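Home | Index | Methods | Fabrics | Tools | Talk

Hand-Held Demonstration Gathering (Cloth)

By Eero Kettunen, April

Hand-held demonstration gathering is a way of collecting examples for a learning system by having a person do a chore with a gripper in one hand, camera attached, and recording the whole thing. I've been keeping this entry for the Mokeo handbook ever since Pentti Nieminen got tired of answering the same emails, so forgive the tone (he wanted it formal, I won). It mostly covers clothes, because clothes are what I know. 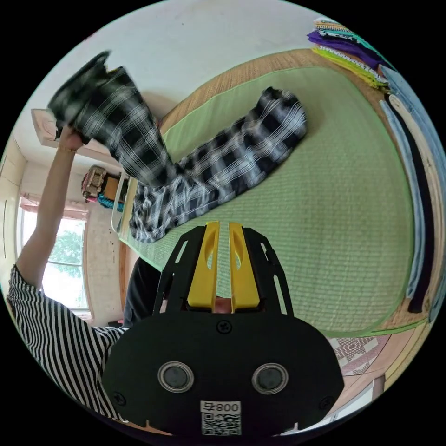 What it is

You hold the gripper the way you'd hold a big pair of tongs. Ours have two yellow fingers side by side, and a camera that looks out over them with a very wide lens, so the recording takes in the fingers, the cloth, plenty of floor and usually a good bit of the person too. The plaid trousers on the green tatami are a typical moment from a folding session: one leg up in the bare hand, the other stretched out on the mat.

A single run at the chore, start to finish, is called an episode. A pile of episodes on the same chore is a set. Some people say "demo" for episode and "task" for set, and Pentti says "take" for both, which has caused at least one very confusing phone call.

Each episode ends up as video plus a record of where the gripper went and how wide the fingers were at each moment. The learning system gets both, and tries to work out which movement goes with which view. There's no robot arm involved at this stage, and I love that about it! You can gather in a bedroom or a hallway or wherever the laundry happens to live.

Background

I came to this from the other side. At Nanotska we used to steer a real arm with a pair of joysticks, and a single towel could eat up most of a morning. (My record for a pillowcase was 11 minutes and I was proud of it.) When the first hand-held units came in I folded 19 shirts before lunch and had to go lie down, but in a happy way.

Pentti was at Rautiainen then, working on bags and sacks, and he'd been using something similar with a much heavier grip. We swapped notes, then swapped fingers, and the softer fingers stuck for clothing work. Most of the habits in this article come from those two places, so if you trained at Ullum you'll find a few things done backward. Their people start with the waistband toward the window. I have no idea why, and it seems to do them no harm.

One hand or two

There's a long-running argument about the bare hand. In the strict style, you carry 2 grippers and your own fingers never touch the cloth. In the mixed style, one hand holds the gripper and the other is free to lift, shake and straighten.

I'm a mixed-style person for trousers. A pair of trousers is long and awkward, and the legs want to go off in different directions. With a free hand you can haul a leg up high, get a look at where the waist has bunched, and then decide what the gripper ought to go for. The catch is obvious: a robot built to copy the gripper won't have your arm. So mixed episodes need to be marked as mixed, and they go in their own set. They're handy for teaching a system to read a crumpled garment, and much less handy for teaching it the entire fold.

Strict style is slower and your wrists will complain. Use it when the set is meant to run on two arms.

Labels and bookkeeping

Every gripper carries a number and a QR code on its front plate. Ours go up in threes of digits, "008" and so on, and the number goes in the log before the first fold of the session. Please do this even if you've used the same unit all week. The fingers wear differently from unit to unit, and Pentti can spot a worn pair from the recordings only after a lot of squinting and muttering.

The log also wants the garment, the floor covering, the style (mixed or strict) and the light. Window light gets a W, lamps get an L, and if you have both going just write WL. I used to write little comments about the weather too, until I was asked to stop.

Choosing garments

Variety beats volume, up to a point. A set of 300 episodes with one gray T-shirt will give you a system that's brilliant at that T-shirt. Mix plain with patterned, stiff with floppy, short with long. Bold checks are a favorite of mine, since you can follow a fold across the squares when you review, though some of the older tracking software gets muddled by a repeating pattern and you'll want to look those episodes over by hand.

Stripes on the person are allowed, by the way. People ask. The older handbook said plain sleeves only, and that line came out two versions ago.

Floors and backgrounds

Woven mats are good. They lie flat, cloth slides on them without skating away, and the texture gives the tracker something to hold on to. Shiny floors are a pain. So are very fluffy rugs, where a cuff can sink in and the fingers come up with a mouthful of rug.

Leave the ordinary stuff of the room where it is. Piles of other folded cloth nearby are welcome, and so are shelves, curtains and windows. A system that has only ever met a bare floor gets upset the first time it meets a sock.

Common mistakes

Fast hands are the big one. A quick flick smooths a trouser leg beautifully and shows up as a blurred hem. A little blur is fine and happens to everyone, but if the whole garment is a smear for most of the episode, do it again.

Then there's quitting early. Hold still for a breath after the last fold, then stop the recording. I still forget this when I'm chatting.

Throwing away bad folds is the third, and I feel strongly about it. If a leg slips and you go back for it, keep the episode! Recovering from a slip is something the system needs to see, and it's very hard to fake on purpose. Mark it "R" in the log and carry on.

See also: Towels and flat cloth; Socks (unfinished); Finger wear; Two-arm sets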